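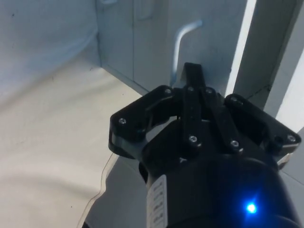 Vukgate Wrist Recording Kit
For collecting demonstrations, one patient door at a time

Sold by Jaltik. Part of the Vukgate range. In stock, dispatched from the Coughlan workshop.

If you want a robot to learn to open a cupboard, somebody has to open a cupboard. Then they have to open it again, slightly differently, with the arm starting further to the left. The Wrist Recording Kit is for that somebody. It puts a small camera behind the fingers, saves what the camera sees next to what the arm does, and files the lot in a folder you will be able to find on Monday.

It won't make the work exciting. Clodagh Hanrahan, who did most of our cabinet handles, got through 200 good examples and a great deal of radio drama.

What you get

Wrist camera with bracket and cable clips
Foot pedal (start, stop, and "throw that one away")
Recording software, with a licence for 3 computers
Door and drawer task cards, set of 15
Printed guide, written by Áine Kinsella and shortened by everyone else

Arm and gripper are not included. Nor are cupboards.

The pedal

Early versions used a keyboard. This meant letting go of the controls to press a key, so every recording ended with the arm waiting politely while its operator looked for the space bar. The learning system picked up the pause beautifully. Press the pedal once to start and once to stop. Hold it down for 2 seconds to bin the take. The bin is a real folder and can be rescued from, as Kevin Ó Dubhghaill was relieved to learn.

Looking past the fingers

A wrist view is mostly gripper. We've stopped fighting this. Set the bracket so the fingertip and the thing it is going for are both in view when they meet, and let the rest of the hardware take up whatever room it likes. The software will show you the last moment of each take as a still, which is the quickest way to find out that the bracket has slipped.

Pale handles on pale doors are harder than they look. Keep some of them in your set anyway. People do insist on buying white kitchens.

Labelling

Each take asks for a task name and a result: done, partly done, or missed. Please use "partly done". Conall Keogh went a whole July without it and we had to watch everything again.

Missed takes are worth keeping if they are marked as missed. An unmarked one teaches the arm to stop short of the handle with great confidence.

Works with

Any arm on the Zotetti list, and most grippers with two fingers. If yours is an odd shape, send Eoin Cronin a drawing. He likes odd shapes and answers faster than the sales desk.

Spares

Camera cable, long or short
Replacement pedal
Bracket screws, one bag (order two, they roll)
Task cards, blank

Returns are accepted on unopened kits. Opened kits can come back too, provided all the bracket screws come with them.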